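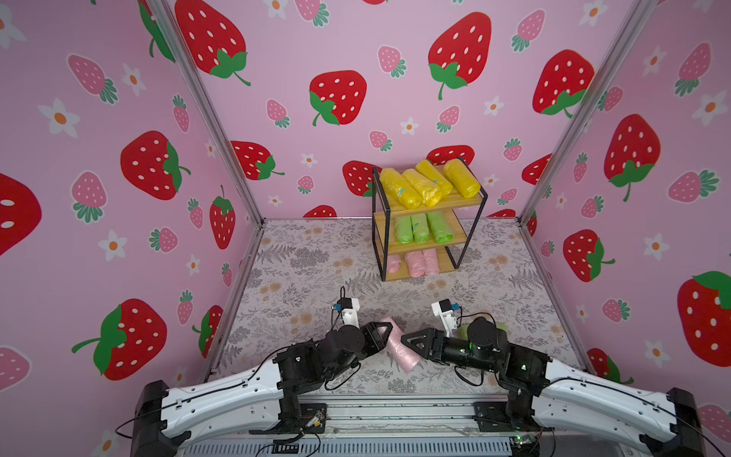
Why do football games have a two-minute warning? I get asked this a lot, so let me tell you!

Long ago, the official time was kept by a referee on the field – the big stadium clock was just for show. With two minutes left in each half, he'd stop and tell both teams how much time they really had.

Now the scoreboard clock is the real one, but pro football kept the break. I love it! My friend Priya Dunleavy runs for popcorn, and I sit there trying to guess the next play (I'm usually wrong). Coaches use it to plan, too.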